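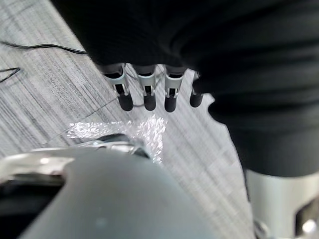
A reply to yesterday's post says I should have glued the floor down and skipped the floating kind altogether. Fair point, and a few people agreed with it. I'll go through what I did and why in this thread.

The room is on the ground floor in Olville, on a concrete slab. The old carpet was glued. Getting it up took longer than laying the new floor did.

I went with gray planks from Sovmont. Gluing them was an option, but I wanted to be able to lift a few if the slab ever needs work. It had one crack filled before I moved in.

First thing was checking for flat. I used a long straightedge and a pencil and marked every low spot. There was one bad dip near the door. Two coats of leveling compound took care of it.

Let the compound dry as long as the bag says. I gave mine 24 hours and then left it another night.

The planks sat in the room for 7 days before I opened a box. Some people say two is plenty. I had other things to do that week anyway.

I bought 28 boxes and took a few back unopened. Brasivcombe Supply took them without a fuss, but keep the receipt.

Mix planks from several boxes as you go. I laid the first rows out of one box and got two of the same pattern side by side. Had to pull them back up.

Leave the gap at the walls. I used scrap pieces as spacers - the plastic ones kept falling over. The baseboard covers it.

End joints should be well staggered. I started each row with the offcut from the last one when it was long enough.

Door jambs: undercut them with a handsaw laid flat on a spare plank. Slow, but it came out cleaner than notching around the trim.

Someone asked about noise. It's louder than carpet. A thicker pad would help some, but check what the plank maker allows first.

Cleaning is a dry mop and now and then a damp one. No steam.

The hallway is next, probably in October. I may try glue there - it's narrow and gets the most traffic. Will post the slab readings when I have them.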